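# 夹爪试用图集：软的、滑的、圆滚滚的

更新于 2022年3月31日

这一页放的是我们试夹爪时的照片和随手记。原先只打算发给 Arif Majumder 一个人看，他在另一座城市调机械臂，天天追着问“手感到底怎么样”。后来 Elsa Lahtinen 说，既然都写了这么多，不如整理成一页，以后选指垫、选镜头的人都能翻一翻。于是就有了这一页，字比图多得多，见谅，我一写到手感就刹不住！

我们的项目叫 Tosunik，规模很小，做的事情也简单：先用手持夹爪抓东西，把动作和画面录下来，再看机械臂能不能照着做。所以选夹爪的时候我们有两个标准，人拿着要顺手，镜头要看得清。这两件事经常打架，下面会反复提到。

## 先说手持这件事

第一次把手持夹爪握在手里，我的反应是：怎么像在用一把特别聪明的夹子！扳机一扣，两根手指就合过来，松一点，张一点，行程和手指的动作对得上，几乎不用学。我以前用摇杆遥控过机械臂，夹一只纸杯能夹出一身汗，换成手持以后，第一个下午就已经在夹葡萄了。

当然也有不顺手的地方。手腕翻过来的时候，重心会往外跑，时间一长，虎口发酸。Elsa 手小，她的办法是把握把上的胶套拆掉，缠一层网球拍用的吸汗带。我试了她那把，抓得更牢，可是我的手大，缠完以后扣扳机反而卡指节。现在架子上常备两种握把，谁用谁换，用 6 毫米的内六角就能拆。

给 Arif 的提示：你问的“扣到底会不会弹”，会，轻轻弹一下。弹簧换软的那种能好一些，但是松手时回程变慢，连续抓取会感觉跟不上节奏。我个人喜欢硬一点，干脆！

## 指垫比夹爪本体更值得折腾

如果你手上只有一笔小预算，听我的，花在指垫上。夹爪本体换来换去，差别多半在握感和重量，指垫一换，能抓的东西马上就不一样。

Fudlow 的硅胶垫是我们用得最久的。表面细细的，捏上去有点涩，对硬塑料特别友好，玩具锅、积木、瓶盖，碰到就粘住似的。一对 21 元，磨坏了也不心疼。缺点是吸灰，放在外面一晚，第二天就得用湿布擦，擦完还要等它干透，没干透的时候滑得离谱，我有一次没等，一颗塑料草莓直接飞到沙发底下去了。

Arnanska 的垫子厚一些，5 毫米，按下去有明显的回弹。夹软东西时它会先让一让，再慢慢贴上去，手上能感觉到那个“让”的过程，非常舒服。夹薄的东西就不行了，卡片、钥匙、一元硬币，垫子自己先变形，边缘卷起来，东西从缝里溜走。Elsa 把前端斜着切掉一小条，薄片立刻好抓多了，就是切口不太整齐，被我笑了半天。她后来换了把新刀片又切了一对，这回很漂亮，我闭嘴。

我们还试过自己浇硅胶。配方是从瓶身标签上照抄的，模具用打印件，脱模的时候撕坏了好几次。成品摸着像果冻，黏性惊人，连灰带头发一起粘上来。它抓鸡蛋的感觉是所有垫子里最好的，真的，稳得让人想鼓掌。可惜用不了多久根部就开裂。这条路没有放弃，等我找到合适的底涂再来一轮。

## 抓什么：我们的玩具箱

选物件比选夹爪吵得更厉害。Arif 主张用标准尺寸的木块，测出来好比较；我主张什么怪抓什么。Elsa 折中了一下：木块照抓，另外每次再从玩具箱里挑一盘。

玩具箱里现在的常客有过家家的厨具、塑料蔬果，还有捏捏乐一类的软胶动物。厨具的难点在把手。小锅的把手短，抓把手容易转，抓锅沿又要看锅口朝哪边，锅一歪，手指得斜着伸进去。蔬果里玉米算好脾气，表面有颗粒，横着夹竖着夹都行。茄子最坏，又滑又弯，夹到中间它就转半圈，跟你作对。

软胶动物是我的最爱。它们没有一个固定的形状，刚夹住时是一个样，提起来又是一个样，腿和尾巴全往下垂。摄像头里看到的轮廓一直在变，做识别的人看了头疼，我看了高兴，这才像家里真会遇到的东西嘛！袜子、塑料袋、面团，哪样是规规矩矩的方块？

## 光线：窗边的那块地方

靠窗抓东西和在桌灯底下抓，完全是两种体验。太阳斜着进来，盘子一半亮一半暗，亮的地方颜色发白，暗的地方偏深，同一个盘子像两个盘子。Elsa 一开始想拉窗帘，我求她别拉。家里的光本来就是这样，镜头要是只认得均匀的灯光，到了别人家客厅就傻眼了。

透明和半透明的东西在阳光里特别好看，也特别难。光从里面穿过去，边缘就淡了，圆的地方还会冒一个小亮点，随着手腕转动跑来跑去。如果曝光按盘子底来定，软胶就容易过亮；按软胶来定，盘子深处又黑成一片。我们现在的做法是把自动曝光锁住，先对着盘子中间定一次，之后不管它。

下面这张我很喜欢，抓的是大章鱼：圆脑袋，粗触手往外张着再垂下去，两块蓝色指垫在它两边对着。绿盘子里还有歪着的黄色小锅、玉米和那只小一号的章鱼，盘底靠前的地方正好有太阳。

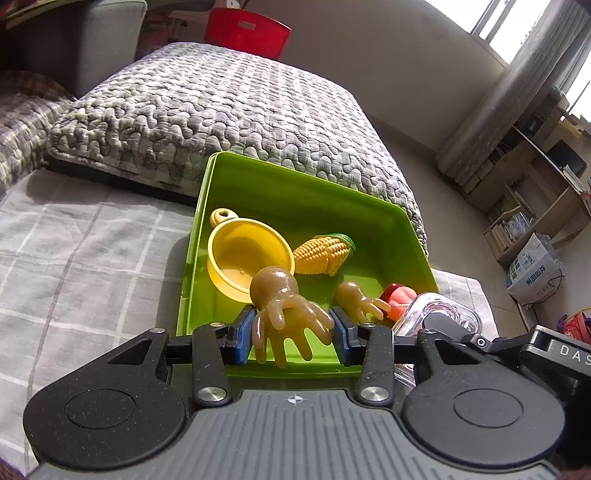
## 章鱼怎么夹，吵了一晚上

夹脑袋还是夹触手根部？我是脑袋派。脑袋圆，面积大，垫子贴上去的感觉很踏实，放下的时候触手先着地，像降落伞一样摊开，特别可爱。Elsa 是根部派，她说脑袋太滑，夹偏一点就会往前挤出去，根部有凹凸，卡得住。

两种我们都录了。回头看画面，脑袋派的好处是触手全露在外面，一眼就知道是什么；坏处是脑袋一大半被手指挡住。根部派反过来，头完整，腿乱成一团。Arif 看完视频回了一句“都要”，好吧，那就都要。

有一点我们意见一致：扣扳机要慢。软胶被压扁以后会往两边鼓，扣快了，鼓出来的部分会顶住手指侧面，松开时东西黏在垫子上不肯走，得抖一下才掉。厚垫子这种情况少一些。自己浇的那对果冻垫最夸张，松到最大了，章鱼还挂在上面晃，我和 Elsa 笑得没法继续录。

小章鱼又是另一回事。它比大的难，难在周围。旁边紧挨着别的玩具，手指伸下去没地方落，只能先把邻居拨开一点。拨这个动作我们以前觉得是失误，会重录，现在保留下来了。人收拾东西的时候本来就会拨一拨、推一推，机械臂也该学学。

## 盘子也有脾气

深盘子看着方便，东西不会滚出来，可是盘壁斜，夹爪外侧的连杆很容易蹭到边。尤其是抓角落里的东西，手指还没到，壳子先碰到盘沿了。手持的时候人会下意识地歪一下手腕绕过去，自己都没发现，等到机械臂回放就露馅，咔的一声！

我们的解决办法有点笨：录的时候听声音。听见塑料碰塑料的“嗒”，就在记录里写一笔，回放前先看这些段落。Arif 写了个小脚本，按声音的响度自动标出来，准得很，只是隔壁装修那几天完全没法用。

浅盘子呢，手指活动自由多了，可是圆的东西到处跑。我们试过在盘底铺一层防滑垫，橙子倒是不跑了，可小胶玩具和防滑垫互相黏着，提起来时整张垫子跟着抬。后来改铺一层薄毛巾，就很好，洗起来也方便。毛巾别选花纹太密的，夹爪的影子落在上面，看回放时眼睛累。

## 镜头：Abeysekara 的广角和窄一点的那支

镜头装在手持夹爪上，跟着手走，看到的世界是歪的、晃的，墙是斜的，窗户也是斜的。第一次看录像的人多半会晕，Elsa 的妹妹看了没多久就去喝水了。看习惯以后反而离不开，手指和东西的关系在这个角度最清楚，差一点没夹到，一眼就能看出来。

Abeysekara 的广角是我们现在的主力。它能把两根手指、整个盘子，还有盘子后面很大一片房间都收进来。房间收进来有什么用？做定位的时候太有用了！盘子本身颜色很单纯，没什么可供对照的细节，房间里的架子、窗框、格子布料都是现成的参照。我们在白墙前面试过一轮，轨迹飘得一塌糊涂，回到堆满杂物的房间立刻就稳了。从此我理直气壮地不收拾屋子。

窄一点的那支镜头，近处细节好得多，玉米粒一颗颗分明，指垫有没有卷边也看得清楚。问题是手腕一低，盘子就填满了画面，定位又开始飘。它现在装在固定支架上，从侧面看整个过程，算是找到了适合自己的岗位。

贵的那台相机近 2,000 元，是我们所有东西里最舍得的一笔。值不值？我觉得值。暗处噪点少，快速转动时糊得也轻。Elsa 觉得先买灯更划算，我们俩至今没有说服对方。

顺便记几个小设置，省得以后再找：

- 白平衡锁住，别让它跟着盘子的颜色跑。绿盘子换成白盘子时，自动白平衡会慢慢漂，前后两段画面看着像两个季节。
- 快门尽量短，手抖和手快都能救回来一些。
- 镜头保护片每次开录前擦一遍。手指印在逆光下会变成一团雾，我吃过亏。
- 壳子上的灰也顺手擦一擦。黑色外壳离镜头近，有灰特别显眼，虽然不影响抓取，看久了心里痒。

## 把动作交给机械臂

录完的动作拿去机械臂上回放，是整个流程里我最期待的部分。你刚才亲手做的动作，过一会儿由一台机器在你面前重新做出来，连你那个犹豫一下再伸手的小习惯都在，又好笑又感动。

我们用过两套控制器。老的那套响应慢，动作会被它磨圆，夹小锅、夹木块完全没问题，看着还挺优雅。夹软胶就吃亏了，手指合拢的时机晚一点点，东西已经歪了。新的那套跟得紧，连手抖都一起学，机械臂在盘子上方微微发颤，像喝多了咖啡。Arif 在中间加了一层滤波，颤抖没了，合拢的时机还在，他为此得意了整整一周，我们由着他得意，确实做得漂亮。

安装时有个容易忽略的地方：手持夹爪和臂上那只夹爪，指尖到镜头的距离必须一致。我们有一次换了厚垫子，只换了手持这一边，臂上的没换，结果每次都抓早一点，手指在东西前面空合一下，再一本正经地把空气放进盒子里。查了一晚上代码，最后发现是垫子。现在换垫子必须成对换、两边换，换完在盒盖里面贴的纸上签字。

还有线。手持的时候线往哪边甩都行，人会躲。到了臂上，线绕过关节，转到某个角度就绷紧了，画面会突然一跳。用魔术贴把线固定在上臂，留出一截余量，比扎带好，改起来快。

## 关于手感的一点私心话

有朋友问，既然要看数据，写这么多手感干什么。我的体会是，手感差的工具，录出来的动作就是拧巴的。握把硌手，人会换姿势；扳机太重，人会提前用力；垫子打滑，人就不敢快。回放时这些别扭一样不少地跑到机械臂身上。换了合手的握把以后，我的动作明显流畅了，自己看录像都看得出来。

所以每次拿到新夹爪，我会先不接电脑，空手玩半个小时，抓笔、抓橡皮、抓没吃完的橘子瓣。玩的时候觉得哪里烦，就拿马克笔在壳子上点个点。半小时以后看点都集中在哪里，那就是要改的地方。Elsa 嫌我把壳子画花了，后来她自己的那把也有点点，嘿嘿。

Elsa 的习惯也值得抄：她会闭上眼睛抓。有人帮忙把东西递到手指之间，她只凭扳机的阻力判断软硬、有没有夹住。厚垫子在这一项上不占便宜，阻力都被垫子吃掉了，软胶和海绵分不出来。Fudlow 那种薄的就很清楚，碰到了就是碰到了。

## 眼下的搭配

如果你今天就想照着装一套，我会这样配：手持这边用硬一点的弹簧，握把按自己的手来缠；抓硬塑料用 Fudlow，抓软胶用 Arnanska，前端切斜；镜头用 Abeysekara 的广角，曝光和白平衡都锁住；盘子选深的，练熟以后再换浅的。机械臂那一边用新控制器，加上 Arif 的滤波。

给初学的人再多说一句，别急着抓难的。先抓木块，再抓小锅，玉米可以早点来，它真的很讨喜。软胶动物留到最后，等你扣扳机的手学会慢下来，再去碰章鱼，那个快乐会翻倍！

## 还想试的

湿的东西。我们一直抓干的，可是厨房里哪有干的！洗过的小番茄、沾了水的勺子，垫子遇水会变成什么样，目前只有那次草莓飞走的教训。

布。毛巾、袜子、手套，先从厚的开始。Elsa 已经把家里落单的袜子全带来了，花色非常精彩。

左右手互换。我们俩都惯用右手，录出来的动作全往一边偏。Arif 是左撇子，他 9 月过来，到时候让他把整盘玩具重新抓一遍，我很想看机械臂学了他的动作会是什么姿态。

另外，指垫颜色也想比一比。蓝色在镜头里很好认，和大部分玩具都不混，但是箱子里有一条蓝色鲸鱼，夹住它的时候，我看录像分不清哪里是垫子哪里是鲸鱼。订了几对别的颜色，到货就拍，拍了就补到这一页来。

有想让我们抓的东西，直接写信给 Elsa，太重的别寄，她家楼里没有电梯。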